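Section 9. Wrist camera and finger setup, cloth cell (Clorkomik arm, Plinness fingers)

Rev 2020-03-16. Replaces the old sheet taped inside the cabinet door. Throw that one out, the torque on it is wrong.

Read 9.1 before you touch the fingers. The rest can be done in any order if you're in a rush, but 9.3 needs the camera finished.

9.1 Before you start

1. Arm to service pose. Drive off. Key out and in your pocket.
2. Air off if your unit has the blow-off line. Most don't.
3. Clear the counter. Cloths in the bin, nothing left under the wrist.
4. Have ready: 2 mm hex key, lint-free wipes, spare finger pads, the short USB cable.

CAUTION: Fingers can close when power comes back. Keep hands out of the gap until the status light goes steady.

9.2 Fingers

1. Back out both finger screws. Don't lose the washers – they are thin and they roll.
2. Wipe the flat faces. Lint packs in at the tip first, then works down.
3. Check the pads. Shiny pad = worn pad. Swap both, never one.
4. Refit, screws finger tight only.
5. Close the fingers by hand on a single layer of cloth. Pull gently. Cloth should drag on both faces the same.
6. Tighten. Hex key short end, snug plus a quarter turn.

Note: if one finger sits proud of the other the cloth will slide out sideways on the lift. Looks like a software problem. Isn't. Loosen and redo step 4.

9.3 Camera aim

The wrist camera has to see the fingertip and enough of the cloth edge for the edge finder to work. Too high and you lose the tip, too low and the gripper body eats the picture.

1. Power on, wait for the steady light.
2. Open the Annan viewer, live view, wrist channel.
3. Loosen the bracket screw half a turn. No more or the camera drops.
4. Tilt until the fingertip comes up from the bottom edge near the middle.
5. Put a plain cloth in the grip by one edge and jog up slow until it lifts off the counter.
6. Look for the straight edge of the cloth against the counter, and the hem line just inside it. Hem can be faint, that's OK. With bright green cloth on the brown veined marble the edge is easy to pick out, so use green for aiming.
7. Tighten the bracket. Check the veiw again, it always moves a little.

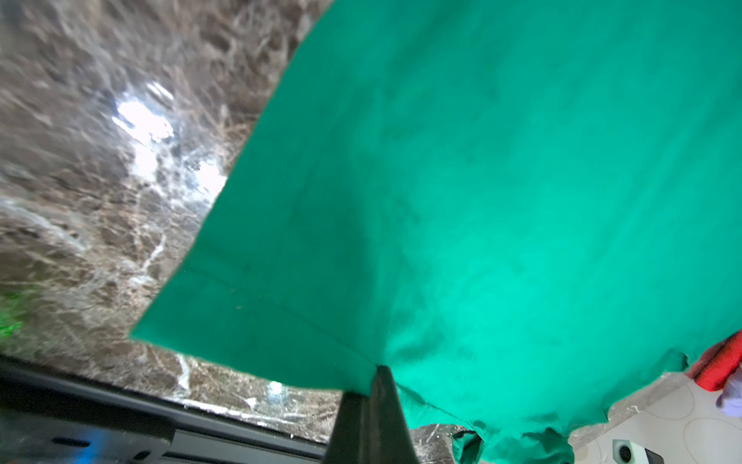 Ladan Nazari: we kept losing the edge on shiny counters until we dropped exposure. The edge finder was grabbing light reflections and calling them corners. Set exposure to 61 and leave the gain alone, then do the aiming. Other way round and you end up doing it twice.

Added as step 3a. Do it before the bracket screw. Polished stone, glass, steel – all the same problem. Matte counters can stay on auto.

If the edge finder still jumps:

- Look for a bright patch on the counter in live view. Turn off the lamp over it or move the start point.
- Lens smudged. Wipe, dry, no spray.
- Stray cloths near the pick area. Move them out.
- Loose, ruffled side of the cloth getting picked instead of the straight side. Raise the minimum edge length one notch.

9.4 Test lifts

1. Load the Clevov test routine, speed at low.
2. Lay one cloth flat, straight edge toward the arm.
3. Run 3 lifts. Stay by the stop button.
4. Cloth should come up in a peak at the fingertip and hang down both sides. It must not slip while the arm holds.
5. Slips once: clean pads, run again. Slips twice: back to 9.2.
6. Good? Save the profile under the cell name, not your own name.

CAUTION: Don't test with a wet cloth. Drips run down the finger into the wrist and the connector there is not sealed.

9.5 Upkeep

Every shift – wipe fingers and lens.
Every week – check bracket screw, look over the cable where it bends at the wrist.
Pads – change when shiny, or in December with the yearly service, whichever is first.

Write pad changes in the log. Date and initals is enough.

Cable replacement is in section 10.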